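Home
Threads
Topics
Saved
About

Search posts, people, tags

3 min read

Cillian Hayes

1/ Spent Sunday sorting out the clothes situation in the back room. Writing it down because Yesenia asked what I did and I'd rather type it once.

2/ Background: it's a work space, grey carpet tiles, white walls, black skirting. It was never set up for clothes. But people get changed there before cycling home and the clothes stay behind. By December there was a heap of them in the corner.

3/ I'd tried hooks. The hooks held two coats each and then everyone put bags on them. I'd tried a big cardboard box, which went soft at the bottom. I'd tried asking, which worked for four days.

4/ First job was to get everything off the floor and count it, as I wanted a number to put in the group chat. 81 items. T-shirts mostly, then socks, then a lot of black jumpers that could belong to any of us.

5/ 13 of the socks had no partner. I've put those in a carrier bag on the door handle. They go in the rag bin at the end of the month.

6/ Gunvor claimed the most. Esko claimed one scarf and then brought it back the next day and said it wasn't his after all.

7/ I didn't buy any furniture. There was a low wooden stand in the store cupboard, light brown, nobody using it. It's the right height for dropping things on without bending down much, so that came through.

8/ The basket is white plastic with holes in the sides and a handle slot in the end. I wanted holes because gym kit goes in there and the old box smelled after a day.

9/ It sits on top of the stand with a bit of wood showing at the edge. I measured the basket in the shop and the stand at home, then wrote both down on the same receipt and lost it. Went back and measured again.

10/ Rule is: if you leave something in the room, it goes in the basket. Unfolded is fine. I know some people would like folding. It won't get done.

11/ Down to one black thing in the basket now, and the rest has gone home or gone to the charity shop.

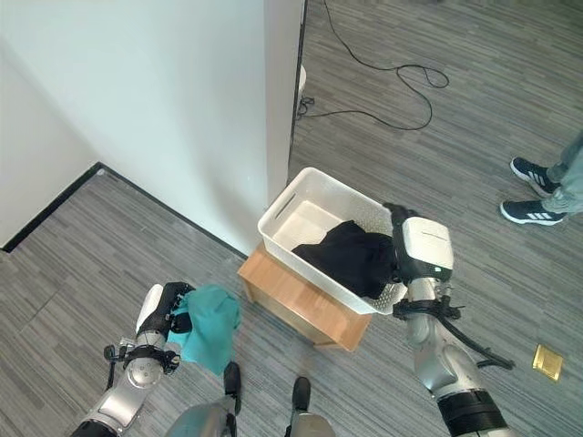 12/ Where it stands. I had it by the door at first. Too many people walking past with their hands full, and it got knocked twice in one morning. Out on the carpet you can get at it from more than one side.

13/ Cables are the next job. There's a long black one lying in loops on the floor past the partition wall. Valtteri says he has clips that stick to skirting. I've asked him to bring them in.

14/ Someone asked about a lid. No lid. With a lid on you can't see there's anything in it, and then it's the cardboard box again. Someone else asked about a second basket for clean things. Maybe. I'd want to see this one work for a month first.

15/ Emptying: Friday afternoon, whoever is last out. Anything with a name in it goes on that person's chair. Anything without a name gets one more week, then charity shop.

16/ If you have a black jumper missing, check the basket before you ask me. Size labels are cut out of at least two of the ones I handed back, so I went by guesswork. If you've got the wrong one, swap between yourselves.

17/ Yesenia, that's the lot. The vacuum is back in the store cupboard where the stand used to be. It fits better there anyway.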